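## Kitchen table and worktop: what we agreed

Oct 10, 2022

The shared kitchen at Tallport has been busier since the evening classes started, and a few people have asked what the arrangements are for the table. Zahira Pasaribu and I went through it last week and wrote down what most of us do already, so that new members have something to go by.

The table is for eating and for food preparation that doesn't involve heat. Hot pans stay on the burner or on the steel worktop until they have cooled. The checked cloth is plastic-coated and will take a spill, a wet cup or a bit of flour without any trouble, but it won't take a pot straight off the gas. We lost the last cloth that way in December, and the replacement had to be ordered twice before the right size came.

To clean the cloth, use warm water with a little washing-up liquid and wipe from the middle outwards. Dry it afterwards with a tea towel, or the next person will put their papers down in a puddle. Please don't use scouring powder. It takes the shine off and the colour follows. For anything sticky, lay a damp cloth over the spot, leave it for a few minutes and wipe again. Once a week, whoever has the Friday slot should take the whole thing off and wipe the table underneath — crumbs get in there and stay.

Snack wrappers are the most common thing left behind. They are light, they slide about, and a half-full packet looks much the same as an empty one, so people are reluctant to throw them out for each other. From now on anything open and unnamed on the table at the end of the evening goes in the bin. If you want to keep it, fold the top over, put your name on it and leave it in the tin by the door. Small sachets count too. Full ones can go in the glass jar next to the tea, where somebody will use them.

Scrubbers and net scourers belong at the sink. They hold water and old food, and we would prefer them away from anything people are about to eat. Let them drain after use and replace them when they start to go flat or smell. There is a bag of new ones in the cupboard under the sink, bought from Liew on the market, and you don't need to ask before opening it.

The steel worktop wants a wipe after every session, including the curved part, which tends to get missed. Go along the metal in one direction and finish with a dry cloth if you can. Lids go back on pots, and pots with food in them need a name and a day on a strip of tape. Anything without tape will be emptied the following morning.
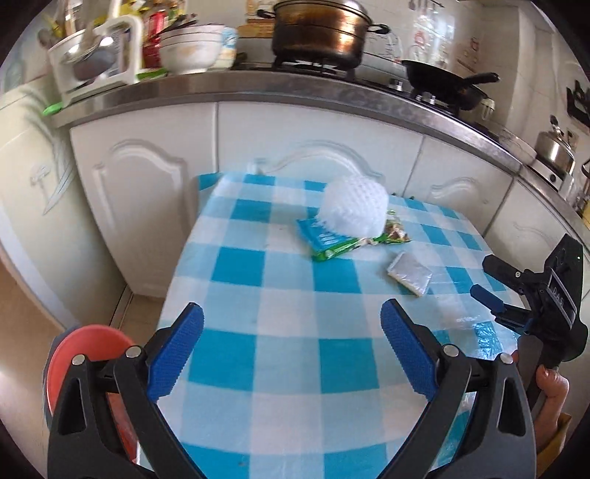

The cupboard doors are harder work. The carved panels collect grease and dust in the grooves, and a flat cloth goes straight over the top of it. Aiman Saragih has had good results with an old toothbrush and a bowl of soapy water, doing one door at a time and drying it before starting the next. He has offered to show anyone who is interested on the next cleaning morning. Bring your own toothbrush, as we only have two.

We buy bin liners in rolls of 100 and paper napkins in packs of 500 from the Largate warehouse. Both are kept on the high shelf in the passage. If you take the last roll, write it on the list — the order only goes in once a month, and we were without liners for nine days in the summer.

One change to bookings. The early slot now ends 15 minutes sooner, to leave time for clearing the table before the next group comes in. Several of you have said you were arriving to find the previous group still eating, and this seemed the simplest way round it. The price of a slot stays the same.

Comments on any of this can go in the book by the door, or you can catch Zahira after the Tuesday class.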